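Glass holders and wine glasses: how I keep them clean and in one piece

In my house in Messina the kitchen is small and the cupboards are high, so for years our stem glasses lived in a box on top of the fridge. We used them at Christmas and for one birthday. Then my aunt Concetta Sorrentino gave me a wire glass holder to stand on the table, and now we drink even water from the good glasses. I have made some mistakes with it, and I write them down with the remedies.

Choosing the place

Put the holder on a flat table or worktop, far from the door of the oven and from any cupboard that opens at the same height. A shelf looks nicer, but when you pull a glass out you pull it towards yourself, and the holder wants to come too. On a table you can keep one hand on it. I leave a free space behind of one hand, so the glasses don't knock against the wall.

If your table is wood, or only looks like wood, put small felt circles under the feet. Mine cost 2 euro for a sheet and I still have half of it. Wire feet make thin scratches which you notice only in the evening, when the lamp is on. Change the felt when it becomes hard, otherwise the crumbs that stick in it scratch worse than the metal did.

Moving the holder

Take the glasses off first, always. Carrying it full saves one minute and costs a glass, this I can promise. When it is empty, hold it by the upper part and put the other hand under the base. Do not lift by one single hook or arm, especially with the gold ones, where the wire is often thin and opens little by little until the glass sits crooked.
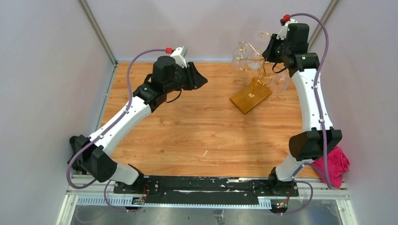 Can I wash a gold wire holder in the dishwasher?
Better to wash it by hand, with lukewarm water and one drop of washing-up liquid. The gold colour is usually only a finish, and the tablets are strong. Dry it at once with a cotton cloth and go well into the joints, where the water stays and leaves brown points.

For dust between one wash and the other I use a soft paintbrush. My neighbour Lino Tedesco uses an old shaving brush and it is even better. No vinegar, no baking soda and no green side of the sponge. I tried the green side behind one foot and there is now a grey patch.

Washing the glasses

Wash them one at a time, before the plates, in a plastic bowl set inside the sink. Hold the glass by the cup and not by the stem - when the stem breaks it is nearly always because one hand holds the foot and the other turns the cloth inside. Rinse with warm water and let them drip for a moment on a folded towel.

Polish while there is still a little steam on the glass. A linen cloth is best, washed without softener, which leaves a greasy veil. Before you hang the glasses back, check that they are dry up to the rim.

One thing about filling the holder: start from opposite sides. If you hang all the glasses on the left first, a light holder can lean and go over. The same when you take them down after dinner, one from here and one from there.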